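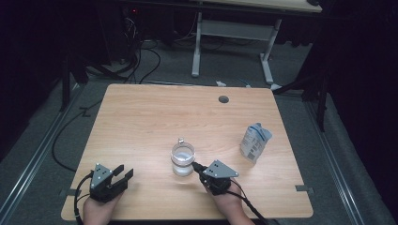
I want to say something in defense of the small carton of milk, and I know how that sounds. Every grocery conversation I have ends with somebody telling me the gallon is cheaper per glass. Sure it is, if you drink it! I live by myself most of the month, I take milk in my coffee and on cereal when I'm feeling ambitious, and for years I poured the last third of every jug down the sink. What I like now is a little white carton with blue printing on it, next to something clear to drink out of, and plenty of bare wood around the two of them. A table like that makes me want to sit down and have breakfast at it.

My friend Albane Millet disagrees with me on all of this. She grew up in a house with five kids, and to her a small carton looks like a sick day. She buys the biggest jug Skivley sells and she has a system for it (pancakes, then rice pudding, then a sort of soup I won't go into). I admire the system. I've eaten the rice pudding. But I could never keep it up, and I don't think most people who live alone could either.

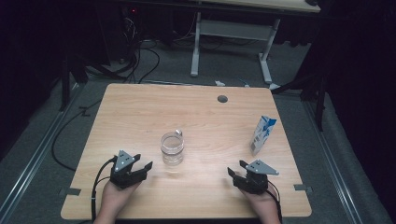

The other half of my argument is about what you drink from, and here I get stubborn. I gave away 18 matching tumblers when I moved to Lultstead, a set from Coste that cost me 45 dollars and that I had used maybe twice all together, for a party in November where everyone drank out of the bottle anyway. I kept the odd ones. A clear glass with a wide mouth is easy to wash, you can get your whole hand in there with a sponge, and you can see how much is left from across the room. Water looks nice in it. Milk looks nice in it too, although it leaves that film if you forget it till evening, and I do forget it.

People will say clear glass shows every smudge. Well, yes – so you wash it. I had opaque mugs for years, and I shudder to think what I was drinking around.

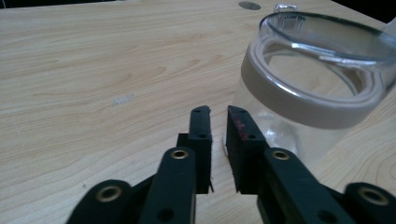 And then there's the table itself, which I would leave alone. No cloth, no runner, no wooden bowl of lemons. I paid 60 dollars for a secondhand one at Nundum and spent the first month covering it up, first with a cloth and then with placemats, because I was scared of rings. It got a ring anyway, under the placemat. Now I leave the wood showing and wipe it when I get up, and I've grown fond of the swirly bit in the grain near where I put my glass. Albane still brings her own coaster when she visits. She's welcome to it, and to whatever is left in the carton.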